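Straw Paper and Wood Paper in a Desktop Printer
Project report, Materials and Design course, Reltinberg
Pushpa Kaushik
19 Jul 2026

Background

Most of the paper used in our building is made from wood pulp. The print room at Reltinberg was offered a different paper in the spring, made from wheat straw with a small share of cotton. It is sold under the name Notwood. The print room supervisor wanted to know if it could go into the normal printers without trouble, and I took the question on as my course project.

For comparison I used the paper the print room already buys, called Bindwood. It is a wood pulp paper with some recycled fiber in it. Both papers are sold as suitable for inkjet and laser printers, and both came from the same shop, Singhal, which let me have opened packs at a lower price. I chose two packs that were listed at the same weight so that thickness would not be the main difference.

The questions were simple:

Does the straw paper jam or curl more than the wood paper?
Does ink spread more on one than the other?
Does the straw paper change color in sunlight faster?
Do people who read a printed page on it notice or mind?

I did not look at the cost to the environment. That would need information about farming, water and transport that I had no way of getting, and the sellers' leaflets did not agree with each other on what was included.

Feeding and curl

I used one inkjet printer and one laser printer in the print room. Each paper was fed through each printer in a run of 40 sheets, printed on both sides. I fanned the stack by hand before loading, the same way the print room does.

The inkjet took both papers without a jam. In the laser printer, Notwood jammed early in the run and I had to open the back cover and pull the sheet out. After that I turned the stack over in the tray and the rest went through. The pack has a small arrow on the wrapper that shows which side should be printed first, and I had missed it. I repeated the run with the arrow side correct and there was no jam. I am reporting both runs, as anyone loading the tray in a hurry could miss the arrow too.

Curl was more of a problem. Sheets of Notwood came out of the laser printer with the short edges lifting off the table. I left them in a loose pile overnight and most had flattened by morning. Bindwood curled a little and was flat again by the time I had tidied up. For a single handout this would not matter. For a booklet that has to be folded and stapled right away, it would be annoying.

Ink spread

For this part I printed a page with thin black lines, small letters, a gray scale, and blocks of solid color. I looked at the lines through a hand lens next to a ruler. On Bindwood the thin lines had clean edges on both printers. On Notwood the laser lines were just as clean, but the inkjet lines had a slightly hairy edge where ink had followed the fibers. At normal reading distance I could not see this in the text. It did show in the smallest letters, where the open part of the "e" had started to fill in.

The blocks of color were duller on Notwood with the inkjet. The paper is a warm cream color to start with, so whites look yellow and blues look a bit green. Dark areas were the weakest part. Black came out as a soft dark gray, and the two darkest steps of the gray scale could not be told apart. Pictures with large pale areas next to dark ones are harder to print well on cream paper, because the paper itself has to stand in for white. 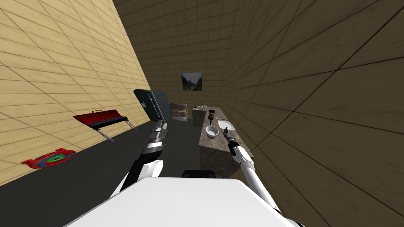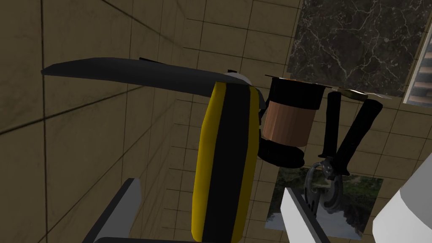
Figures 3 and 4. Computer-rendered pictures. First: a white-and-black humanoid robot with an empty gripper. Second: a yellow-and-black handle with a dark gray head, beside a copper-brown cylinder with a black rim and base.

Changing the printer setting from "plain" to "matte" helped the dark areas on Notwood but made the page slow to dry. One sheet smudged when I picked it up. I went back to "plain" for everything else in this report.

Sunlight

I cut strips from both papers, covered half of each strip with black card, and taped them inside a south-facing window for nine days in June. When I took the card off, both papers had a visible line between the covered and uncovered halves. The uncovered half of Bindwood had turned slightly yellow. The uncovered half of Notwood had gone paler than the covered half, which I had not expected. I had assumed that all paper gets darker in the sun.

I do not have a color meter, so these results are only by eye. I asked another student to sort the strips without knowing which was which, and she put them in the same order I had. The weather was also mixed during that time, so the strips did not get full sun every day.

Readers

I gave 22 students a one-page text printed on each paper and asked which they would choose for a long reading. The text and font were the same, and I changed which paper came first. More of them chose Notwood. The usual reason was that the cream color was easier on the eyes. Several people said it felt rough, and they did not all mean this as a complaint. One wanted to know where to buy it for drawing.

The question I asked was probably too narrow. I should have asked about handouts with pictures as well, given the results above.

Problems with the project

I only had one pack of each paper, so I can't say if another pack would act the same. Damp air affects curl, and I did not measure the humidity in the print room. The laser printer was also serviced partway through the project, after the first Notwood run and before the repeat run. The roller was cleaned, and that may have helped with the jam as much as the arrow did.

Recommendation to the print room

Use Notwood for text handouts and reading packs, with the arrow side loaded correctly and the pile left overnight before folding. Keep Bindwood for booklets, posters and pages with color pictures. A short note about the arrow should be taped to the lid of the laser printer.

The leftover sheets of both papers and the window strips are in the flat drawer under the paper cutter.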